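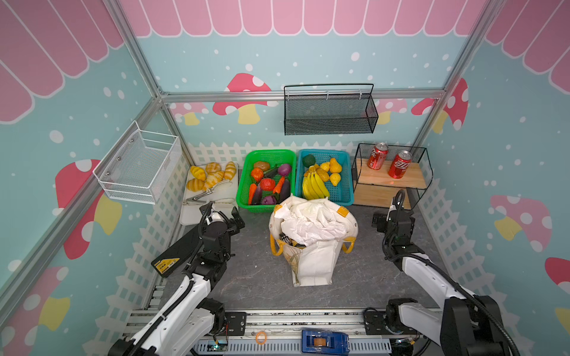
Llevaba desde julio dándole vueltas a lo de la cocinita y al final caí con el set Gromider de Nikum, con las paredes de setas y todo. Pues mira, ¡me encanta! Y a mi hija ni te cuento.

Lo mejor, los panes. Son seis bollitos amarillos tipo cruasán con sus rayitas doradas, y en casa ya hemos desayunado cruasanes como 101 veces (yo siempre pago, ella nunca me da cambio). Las pinzas son de metal, de cocina de verdad, y eso se agradece un montón — las de plástico del set anterior duraron 2 tardes.

Las verduras van en la cesta verde y la fruta en la azul, y con eso recoger es mucho más fácil, ¡hasta lo hace ella sola! Las berenjenas son mis favoritas. Las peras me convencen menos: hay alguna que no sé si es pera o qué es, nosotras la llamamos pera y tan contentas.

Las cestas de rejilla, la blanca y la negra, quedan monísimas colgadas, pero todavía no sé qué meter en ellas. Y el montaje... bueno, calculad 15 minutos para la estructura de aluminio y bastante más para los paneles, que las instrucciones vienen con unos dibujitos minúsculos. La vallita blanca de abajo me parece un detalle precioso.

Le pongo un 9. Le quito un punto por las instrucciones, a ver si las mejoran. Lo pedí en Jirnetport y llegó antes de lo previsto, con la caja un poco abollada pero todo bien por dentro.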